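Equipment planning FAQ: bench automation

Do we need one arm or two?
Budget for one unless the task needs a second pair of hands. A second arm also needs its own mount, cables and floor space.

What should the first quote from Zellitz or Coltness include?
Arm, gripper, controller, mounting, shipping and training. Ask for the gripper on its own line.

How long is the lead time?
Plan on 17 weeks. Orders placed after October go into the next budget year.

What do people forget to budget for?
Racks, spare glassware, power strips and cable runs. Set aside 4 percent of the total.
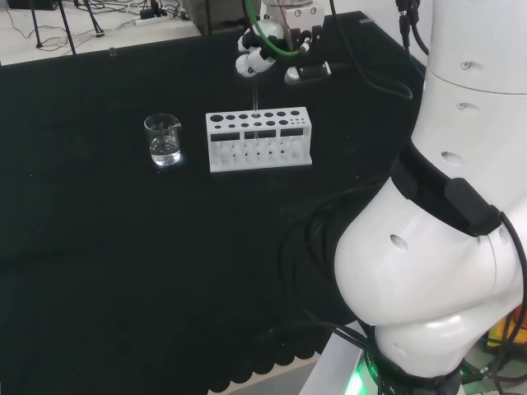 Siv Blomqvist
Tube and rack handling is a good task to ask a vendor to demo. Send them your own rack and tubes, and have them do 31 placements before you sign.

Can we lease?
Yes, for two years at a time. Service is included, but broken glass isn't.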